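Chapter 4
What Dried Plants Leave Behind

Before you start: you'll want a hand lens, a few sheets of white paper, and something dry and leafy. A bunch of old oregano is fine. So is whatever has been hanging in your garage since October.

I got into botany by way of the kitchen, and I still think it's the best door. When I was in my second year of college I rented a room over a tea and spice shop called Sani, and part of my rent was paid in labor. I stripped stems. Sage, thyme, mint, lemon balm, bag after bag of it, and I went to bed with bits of marjoram in my socks. I was supposed to be learning plant anatomy in the mornings, from slides, and I was doing badly at it. Then one evening I noticed that the mint always broke at the same place on the leaf stalk, and that the thyme never did, and I went upstairs and opened the textbook with real curiosity for the first time that semester.

So this chapter is about dry plants and the ways they come apart. We spent the last three chapters on living tissue (water going up, sugar going down, cells swelling and dividing) and you may be wondering why we're leaving all that behind for a pile of crumbs. Well, we aren't leaving it behind! Almost everything about how a dead leaf breaks was decided while the leaf was alive. The thick walls were laid down then. The veins were laid down then. In plants that drop their leaves, the weak layer at the base of the leaf stalk was already being made ready while the leaf was still green. Botanists call that layer the abscission zone, and you'll meet it properly in section 4.2.

Let me give you the basic picture first. A fresh leaf is mostly water, and the water is doing structural work. Each cell presses outward against its wall, the way an air mattress holds its shape. Take the water out and the pressure goes. Thin-walled cells collapse and the tissue shrinks, but it doesn't shrink evenly, since the veins are stiffer than the soft material between them. You get wrinkles, curls and a lot of small strains locked into the leaf. Now touch it. The soft parts crack first, usually between the veins, and the veins hold on a little longer. Petals go faster still, because most of them have hardly any stiffening tissue in them at all.

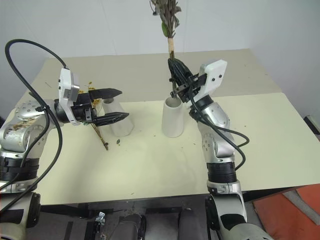

Sorting what falls off a dried plant is a skill, and people have needed it for a very long time. Anyone who cleans seed for a living knows it, and so does anyone who has pressed plants for a collection. The oldest pressed sheet I've ever been allowed to handle was dated 1678, and it had a folded paper packet glued in one corner to hold the loose pieces. Somebody had kept the crumbs! I loved that. Most of us would have swept them off. Look at the small brown specks and fallen plant bits scattered over the pale tabletop in the picture and you can see why a light surface is worth having, since brown shows up so well on cream. On dark wood you'd lose half of it. I work on plain white paper and fold the sheet down the middle beforehand, so that I can pour everything into an envelope when I'm done.

Once you have your crumbs, the next job is telling them apart. Leaf fragments are flat and often show a bit of vein. Stem fragments are longer, and splinter along the grain. Bracts, the small leaflike parts that sit under many flowers, tend to be papery and curved like a fingernail. Seeds usually have a clean outline, with a scar where they were attached. And then there's dust, which I'd like you to respect more than you probably do. Under a microscope, dust from a dried plant can hold broken hairs, pollen and bits of wall no bigger than a single cell.

My students at Ulen used to hate this exercise for the first 12 minutes and then refuse to leave. One group sorted 500 fragments from a single bunch of yarrow and taped every one of them to index cards. I still have the cards. They smell faintly of hay.

A few words you'll need as we go along:

Abscission: the shedding of a leaf, flower or fruit by the plant itself, along a prepared layer of cells.

Brittle fracture: a sudden break with very little bending beforehand. Crisp leaves do this, and so do crackers.

Lignin: the tough material that stiffens wood and many veins. It stays put when the water goes.

Turgor: the pressure of water inside a living cell, pushing out against the wall.

Try this before you read section 4.1. Take one dry leaf and one fresh leaf from the same kind of plant. Fold each one slowly along its main vein, then across it. Write down where each one gives way and what it sounds like. Keep the pieces, please, in a labeled envelope. We'll be using them again on page 22.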